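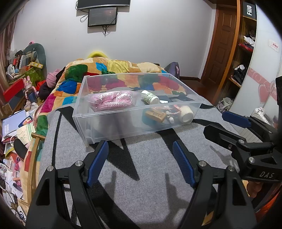 The small things drawer: a November tidy-up

Every home has one drawer where the small things go to live. In our flat in Kalcombe it is a clear plastic one, and before last month it had not been properly sorted for two years. In this issue I would like to share how I did it, as several readers of the Clukow Street newsletter have written to me that they always begin with the wardrobe and never arrive at the small things.

I took the drawer out completely and put it on the rug beside the bed. I recommend this very much. When a drawer stays in its place you see only the front part, and your hand does the searching at the back. On the floor, with light from all sides, I could see the little white bottle lying on its side near the back wall, which I had been looking for in the bathroom since summer.

Three questions for each object

I do not like complicated systems. I pick up one thing and I ask: do I know what it is, did I use it this year, and would I look for it here? If the answer to the last question is no, the thing moves to another room, even when I like it.

The pink piece in the clear bag was easy. It was a present, it is kept clean by its bag, and it stays. The cream-coloured roll also stays, but standing upright, so that it does not travel when the drawer is pulled. For the small wooden tag with the writing on it I have no practical use at all. I kept it. One is allowed a few such things, in my opinion.

The tangle

More difficult was the little heap of white pieces together with a pink and red string. My advice is to leave a tangle until last, and to do it at a table with a good lamp. I needed the length of one radio programme. Please do not pull. Push the loops towards the middle and make them bigger, and after some time the end will show itself.

Boxes inside the drawer

A plastic drawer is smooth, so everything slides to the back each time you close it. Small open boxes help. I bought a set of two from Rengifo, the household shop beside the post office, for 70 pence. The lids of jam jars are just as good for buttons and pins. If you cut your own dividers from cardboard, measure the drawer at the bottom and not at the top, for many drawers become narrower as they go down. I learned this with my first piece of cardboard.

Flat things I stand on their edge, like letters in a file. Shiny and very small things go at the front, where they can be seen at once.

Where to bring what you do not keep

The swap shelf at the Erketov reading room accepts clean small items in closed bags. Opened bottles and medicines are not accepted there; the pharmacy will take old medicines back. The shelf is open every afternoon until six o'clock. Last year 2,133 things found a new home in this way, and there is again space for more.

In the next issue: how to wash a quilt at home when the machine is too small.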